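The decluttering industry and me

I have now read a third book telling me to throw things away, and I would like to point out that I had to buy a book to be told it. It cost more than the last bag of things I took to the charity shop was likely to fetch.

The latest is by Mavis Whitlock, whose method goes by the name of Hevitz. You start with your desk, because a desk is supposed to be a small and harmless place to learn.

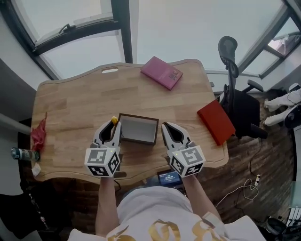
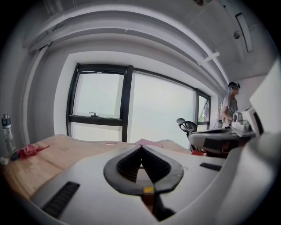 You are meant to give every object a "home" and then ask, each evening, whether it has earned its keep. Whitlock says a household she worked with owned 1,339 items it had not touched in a year. I'd love to know who did the counting, and whether the person counted the Christmas decorations. Does a fire blanket earn its keep? I haven't touched mine since I bought it and I hope that goes on for a long time.

My bigger doubt is about the money. For a book about owning less, it is very keen on boxes. Chapter two sends you off to Fosureck for a set of matching drawer dividers, and by the middle you need a label maker as well. I added up what she suggests for a modest flat and got to £400 before I'd thrown out a single biro. There is also a course, which I have not taken.

Then there's the rule that anything you could replace cheaply within the week should go. Fine, if you live near shops. My sister followed that one and got rid of her spare kettle lead, a torch and most of her screws in March. She has since bought all of them again. The screws are the wrong size.

I'll give the book this much: the chapter on paper is good. I did find two gas bills from a house I left years ago, and the guarantee for a Heiskanen toaster that died before the guarantee did. Those went in the recycling and I felt a bit lighter, for an hour or so.

The rest of it I'm not convinced by. The drawer full of odd string is staying. I used some of it yesterday to tie up the clematis.

Anyone who wants the book can have it. I'm told that counts as progress.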